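Search this site Search Clear

Rosuveo folding workbench — long-term review

8/19/20

I bought the Rosuveo folding workbench last December to replace a pair of trestles and an old door. The door was fine for painting things on but it moved whenever I sawed anything, and it took up half the garage. I wanted something I could put away at the end of a job. I paid full price from Rivera, the tool shop by the ring road, and nobody has sent me anything free.

The box is heavy and long, so get help with it if you have stairs. Mine had a torn corner but the parts inside were all right. You get the two leg frames already put together, the top in two halves, a lower shelf, a bag of bolts and a spanner made of thin pressed metal. Throw the spanner away and use a proper socket.

The instructions are one folded sheet of drawings. Step 7 shows the shelf brackets facing outwards, and they need to face inwards or the legs won't fold flat. I did it as drawn, found the legs stuck halfway, and had to take four bolts out again. Apart from that it went together in an evening. Leave everything finger tight until both halves of the top are on, then go round with the socket. 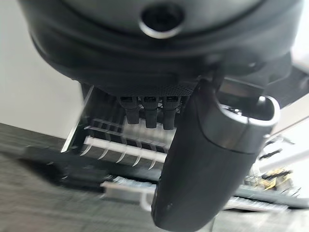 Can you leave it outside under a cover?
I wouldn't. The top is not sealed on the underside and the edges will swell if damp gets in. A shed or garage is fine, and two coats of varnish on the bottom face would be sensible even then.

The top is flat. I checked it with a long steel rule when it was new and again last week, and I can't get a piece of paper under the rule anywhere except at the join between the halves, where there is a slight step. It doesn't matter for general work. If I am gluing up something that has to be dead flat I keep to one half.

The height is fixed, and I think this is the main thing to check before buying. I am fairly tall and I find it a little low for planing and right for sawing. My neighbour Arnel Tan borrowed it for a weekend to trim some doors and said it was too high for him, so he stood on an offcut of decking. Rarnura make a similar bench with adjustable feet, and I would look at that one if more than one person will be using it. I have only tried the Rarnura in the shop. The legs felt thinner, but I didn't load it.

Stability is good front to back and less good side to side. With the shelf empty there is some sway when planing along the length. I put two bags of sand on the shelf and the sway went. The trouble is that you then have to lift the sand off every time you fold it, and after a while I stopped folding it as often as I had meant to. If you are buying it to fold away every night, think about that. 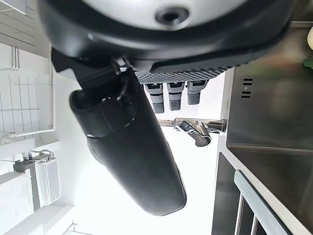
The built-in vice is the weak part. It is a pair of jaws at one end, worked by two handles, and each handle moves its own side. That is useful for holding tapered pieces. The jaws close well enough, but the threads came dry from the factory and squealed until I greased them. One of the plastic handles has since split. I wrote to Rosuveo and they sent a pair of new ones without asking for a receipt, and those have lasted so far.

There are holes in the top for pegs and you get four pegs in the bag. They are a loose fit. I wrapped a turn of masking tape around each one and they now stay where I put them — a better peg would be nice but I haven't felt the need to buy any. The holes are too small for most bench dogs sold separately, so measure first.

Rosuveo sell a clip-on tool tray as an extra. Don't bother. It hangs off the back edge, it catches your hip, and it has to come off before the bench will fold. An ordinary box on the shelf does the same job.

For the finish I used Wella hard oil, two coats on the top face, sanded lightly between. Glue drips lift off it with a scraper. The bare top as supplied marks very easily, and I had a ring from a tin on it by the second day.
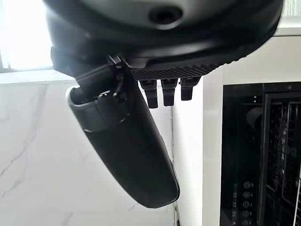 Folding takes a couple of minutes. You lift off the shelf, release a catch on each leg frame and lower the whole thing on to its side. The catches are stiff and will nip your fingers if you hold them from underneath, so hold them from the side. Folded, it stands against the wall behind my bike. It won't stand up on its own, and I have a hook and a loop of cord to stop it sliding.

Would I buy it again? For occasional work at home, yes. If I were at it every day I would build a fixed bench from construction timber and spend the difference on a decent vice.

Good: flat top, solid with weight on the shelf, spare parts sent quickly.
Bad: instructions, vice handles, fixed height, loose pegs.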